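Section 4 of the Flomorier desk guide covers obituary notices for film, television and music figures. It assumes that your Rollov account is active and that the notice template from Section 3 has been installed.

## 4. Preparing and releasing an obituary notice

### 4.1 Opening a record

1. Sign in and select **People**, then **Find**.
2. Enter the performer's professional name. If there is no match, enter the birth name.
3. Check the date of birth against the credits list. Two performers may share a name, and the system does not separate them automatically.
4. Select **Lock record**. Other editors can read a locked record but cannot change it.

**Note:** The archive holds 1452 prepared notices. Of these, 389 have no confirmed date of birth and are marked with an amber bar. An amber record cannot be released until the bar is cleared.

### 4.2 Entering the confirmation

1. Open the **Source** tab.
2. Choose the type of source: family, agent, publicist, employer or public record.
3. Type the wording of the statement exactly as received, including any spelling mistakes.
4. Enter the time of receipt in the 24-hour format, for example 16:40. The Lagos desk and the Mirkley desk each enter local time; Rollov converts it on saving.
5. Enter a second source. The **Release** button stays grey until 2 sources are present. 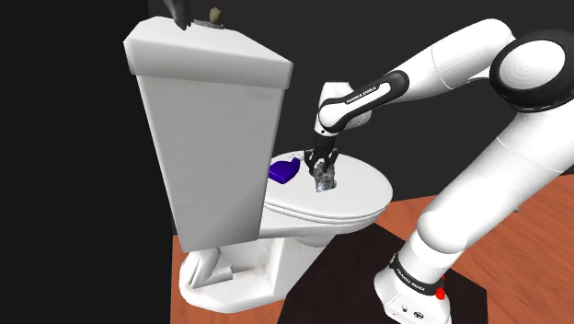 6. If the cause of death is not given in either statement, leave the field blank. Do not type "unknown". The template prints whatever is in the field.

**Caution:** Posts on a performer's own social media account count as a family source only when the account is listed under **Verified contacts**. Hoax posts often use a copied profile with one letter changed.

### 4.3 Checking the credits

1. Select **Credits** and sort by year.
2. Mark up to six roles for the opening paragraphs. The first marked role is used in the headline.
3. Remove any production that was announced but never shown.
4. For a voice role, tick **Voice only**. The template then changes "appeared in" to "was heard in".
5. Compare the age in the headline with the age in the text. The headline age is calculated; the text age is typed by hand.

Step 5 was added after a check in October, when 471 older notices were reopened and the typed age was found to be the more common fault. Notices written before the Flomorier template came into use should be checked in full.
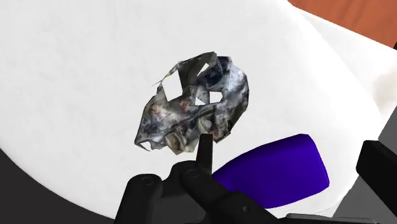
Oriana Tapia: Step 2 needs a warning. On a long-running series the credits list puts the pilot first, and if the part was recast the headline picks up the wrong actor. I now mark the series entry and leave the pilot unticked.

Arnulfo Valderrama: Agreed. The same applies to television films made after a series has ended. They have their own entry and should be marked separately.

Both remarks apply to version 2 of the template and later.

### 4.4 Releasing the notice

1. Select **Preview** and read the notice from start to finish.
2. Confirm that the tense has changed throughout. Prepared notices are stored in the present tense.
3. Select **Release**. The notice is sent to the website first and to the mobile alert queue around 2 minutes later.
4. To stop the alert, select **Hold** before the queue timer reaches zero. The website copy is not affected.
5. Select **Unlock record**.

**Caution:** A released notice cannot be deleted by an editor. Use **Correct** to issue an amended version, and state the change in the line provided at the foot of the notice.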